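Towel Drive at Skukia Bathhouse Passes Last Year's Total

The towel collection at the Skukia bathhouse closed in October with 700 towels on the shelves, up from 622 the year before. Sorting and folding began the next morning in the back room and should be finished before the shower program moves to its winter hours.

The towels go to people who use the free showers on Jukton Street. Each visitor is handed one bath towel and one washcloth at the desk and drops both in a bin on the way out. The building has two washers and one dryer that works, so the stock has to be large enough to cover the days when laundry falls behind. Last winter it ran short on several mornings and the desk had to close early.

Donations came in through 19 drop-off points, most of them in shops and school lobbies. The largest single load came from the Mai swim club, which cleared out its lost-and-found closet. Plain white and gray hotel towels made up a good part of the rest, along with beach towels, kids' towels and a few bath mats that were set aside for the changing stalls.

Every towel is washed before it goes on a shelf, including the ones that arrive with store tags still on. After drying they are checked for holes and pulled threads. Ones that pass are folded in thirds the long way and then in half twice, so they stack with the rounded edge facing out and can be counted without being taken down. Thick terry towels get their own shelf - they take longer to dry and are kept for the afternoon shift, when the lines are shorter.

Patterned towels are no longer separated from plain ones. Until this year the bright ones were held back for families, but the desk found that many adults asked for them too, in part because a towel with a bold pattern is easier to keep track of in a crowded changing room. 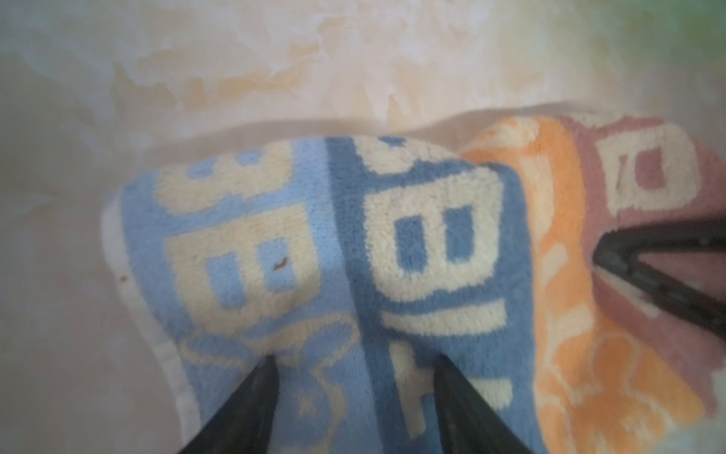

Orsolya Gulyás said the folding matters more than people expect. When the stacks are uneven they slide, she said, and somebody spends half the shift picking towels up off the floor and running them through the wash again. She would like to see a second set of shelves put in before next year's collection, with the lower ones kept for bath mats.

Of the 700 towels collected, 488 had been washed and checked when this item was written. Those too worn for the showers are cut up for cleaning rags or passed on to the animal shelter, which takes any size and does not mind stains or frayed hems.

Washcloths are still needed. The drive brought in far fewer of them than bath towels, and they wear out sooner. Hand towels can be used in their place but take up more room in the bins. Robes, pillows and bed sheets cannot be accepted, and the desk asks that donors not leave bags outside the door overnight.

Washcloths may be brought to the front desk from 9 a.m. to 4 p.m. while the showers are open. Anyone who wants to help with folding can sign up at the same desk. Shifts last two hours, and the next ones start at 10 a.m. and 1 p.m. Questions about large donations should go to Quang Kim at the bathhouse office.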